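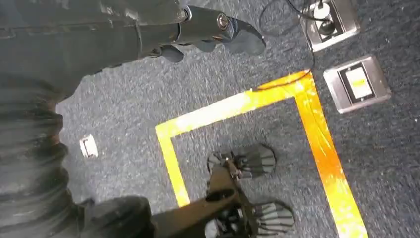

**Historia del accesorio - apuntes de la sesión 6**

Hola a todos, y gracias por llegar tan puntuales el viernes pasado (¡y con los guantes ya fichados!). Retomo donde lo dejamos: el bolso rígido de finales de los sesenta y cómo una forma casi de maletín acaba en los escaparates de barrio.

### El caso Laltumano

Laltumano era un taller de marroquinería pequeño, de familia, que cosía fundas para instrumentos hasta que Chiharu Kobori les propuso una colección con asa corta y cierre de giro. Hicieron unas 2750 piezas en total, casi todas en charol, y se vendieron sobre todo en la tienda Hirano - la de la escalera de caracol, que ya vimos en las diapositivas.

Fijaos en tres cosas cuando consultéis el catálogo:

- la costura vista, siempre en un tono más claro
- el forro, que cambia de color según la talla
- el asa, que al principio iba remachada y luego cosida

Kobori decía que un bolso se juzga por el ruido que hace al cerrarse, y a mí me parece una manera preciosa de empezar una ficha.

### Para la próxima clase

Leed el capítulo de Plarnevo sobre las hebillas (es largo, lo sé, pero se lee con gusto) y traed un accesorio de casa, el que queráis. La ficha, de una página, me la dejáis en el aula 1024 antes de las seis de la tarde. Las correcciones de febrero las devuelvo ese mismo día.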